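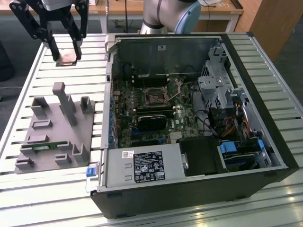
Figure 4.1 A slotted aluminum worktable with a gray fixture plate.

Chapter 4
Metals and Heat

I ruined my first good drawer slide in August. It fit fine in my cool basement, then I carried it up to a hot garage in Irberg and it jammed solid – I blamed the grease for a week! Metals grow when they warm up, and they don't all grow by the same amount. Aluminum grows nearly twice as much as plain steel. In this chapter we'll work out how much room to leave, starting with the two-metal strip you cut in Chapter 3. Keep your ruler handy, and bring a calculator too.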